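Avico opens remote teaching tool for robot arms to outside labs

GATCHALIAN, March — Avico today opened Tidard, its software for teaching a robot arm by remote control, to laboratories and small factories outside the company.

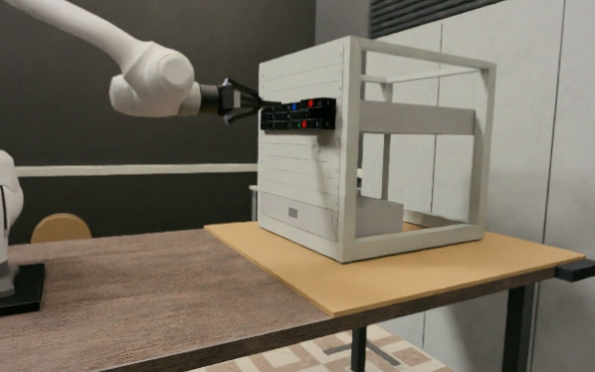
A simulated training task in Tidard: the two-fingered gripper at the drive panel of a white cabinet.

With Tidard, a person guides the arm through a task with a hand controller, from the same room or from another city. The software records every movement of the arm and the gripper. These recordings, called demonstrations, are then used to train the robot to do the task without a guide.

The first package contains 2332 demonstrations, made by 22 operators on 81 variations of simulated tasks. Many of them concern server equipment, where the fingers must come close to small parts and a wrong angle of the wrist can spoil the whole attempt. Failed attempts are kept in the package too, and they are marked as such.

"A good operator does not think about joints and motors. He thinks about his own hand," said Wilfredo Estrella, who leads the teaching group at Avico. "Our work was to make the delay small enough that this feeling stays. A new operator needs 4 hours of practice before we keep his recordings."

The same controller works with real arms and with simulated ones, so a team can begin to practice before its hardware arrives. Billus, a maker of laboratory furniture, has used Tidard since last year to teach the opening and closing of drawers.

Laboratories can ask for access through the Avico website. The price for factories depends on the number of arms.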